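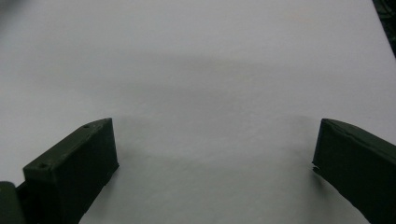
Attachment 1: gripper open, both fingers, pale surface behind. Right finger has a lip at the lower front corner.

Ticket: Spare fingers for hand-held grippers, quantity and budget line
Opened by: Perla Varela
Assigned to: Gangadharan Amin
Status: Waiting on quote

Perla Varela, 9:40
We have 2 grippers in use and no spare fingers on the shelf. I need to know how many pairs to put in the January order. The edges on the left finger look a little worn along the top face. On the right one there is a small ragged lip at the corner with a gap behind it. Is that a replace-now problem or can it wait?

Gangadharan Amin, 10:15
Can wait if it still closes square. Please check with the fingers shut and tell me if the lip touches first. Don't trim it yet – Jarham won't look at a part that has been cut.

Perla Varela, 11:05
Closed it on a sheet of paper. The lip touches first, but the paper still holds when I pull. Left side sits flat.

Gangadharan Amin, 11:30
Then treat the right finger as due and the left as fair. I would order pairs anyway, as mixed old and new fingers gave us uneven grip on the Starnham job.

Options so far:
- Jarham, finished pairs, 40 each. Minimum order 9 pairs.
- Rudo, same shape, no minimum, price not confirmed. Longer wait.
- Print our own. Cheap per part, but we would have to book machine time and I can't promise the fit.

Perla Varela, 13:20
The parts line has 500 left. Nine pairs from Jarham comes to 360 before shipping, so it fits. Would nine last us the year?

Gangadharan Amin, 13:45
Should do at the current rate of use. Hold the order until Rudo answers. If there is no price by the end of the month, go with Jarham and close this.

Comments (3)

tmk: Ask Jarham if the screws are included. Ours came without.

Perla Varela: Asked, waiting to hear.

bench2: We keep the old fingers for training. Worth having a box for them.

Related tickets
Pärn mount – cracked bracket, replacement cost
Gripper cables, second set for Starnham
Parts line: what counts as a consumable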